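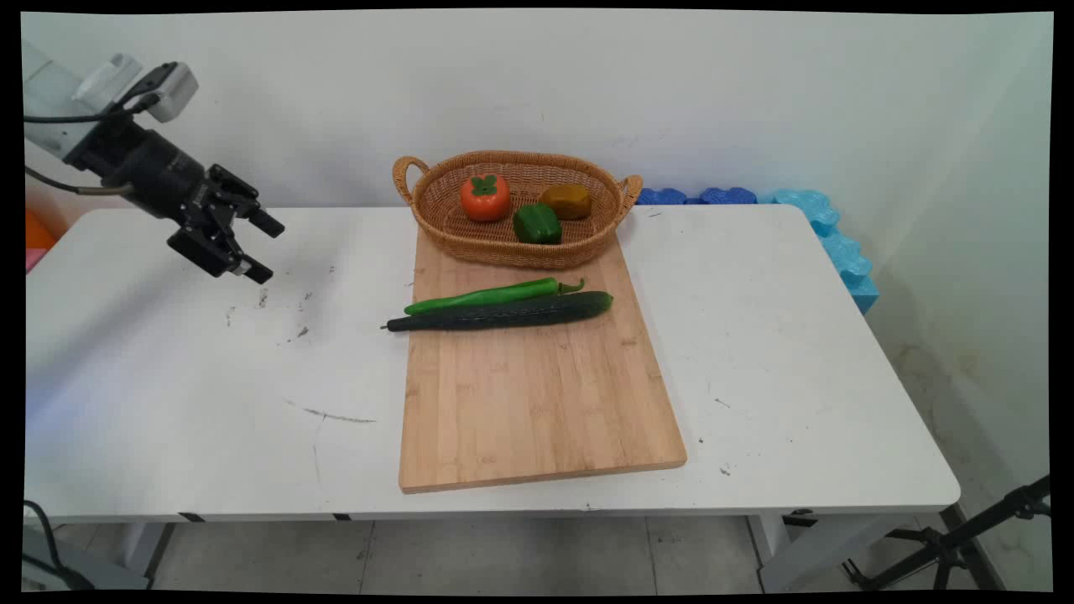

Tell people up front that it's shift work, Covadonga Paredes wrote under last year's posting, because I applied thinking I'd be gardening and spent most of May packing boxes. Fair point. The job is mostly packing, and the title now says so.

Packing and Pickup Assistant, Sedum Produce Share
Part time, seasonal, with a chance of staying on through winter

Sedum puts together weekly vegetable and fruit boxes for 111 households. Members collect from our two pickup sites, Sereck Hall and the side entrance of the Babalola building. We buy from small growers within driving distance and do all the sorting and packing ourselves. Last season we sent out 2,381 boxes.

What you would do

Unload crates from growers and check them against the delivery sheet.
Sort produce and set aside anything bruised or soft.
Pack full and half boxes from the day's list.
Work the pickup table, check names, and handle swaps. Members may trade one item per box, and peppers get traded more than anything else.
Sweep up, stack the crates, and wash down the packing tables.

Hours and pay

Four shifts a week, 6:30 a.m. to 11:30 a.m., with a late pickup shift every other week. Pay is hourly and we will give you the rate when we call. You get a half box to take home each week you work.

What we need from you

You should be able to lift a full crate and be on your feet for a whole shift. Packing experience helps but we will train you. Some mornings the room is cold — bring layers. You do not need to drive, though the bus to Bralard Road starts at 5:50 and there isn't an earlier one.

You will report to Adebayo Fashola, who runs the packing room. Damilola Nwachukwu handles member accounts and will show you the pickup list.

How to apply

Send a short note with your name, phone number, and the mornings you can work. A resume is fine but not required. Address it to Adaeze Adeleke at the Sedum office, or leave it at the Sereck Hall desk during pickup hours. We expect to call people in for a paid trial shift before the end of the month.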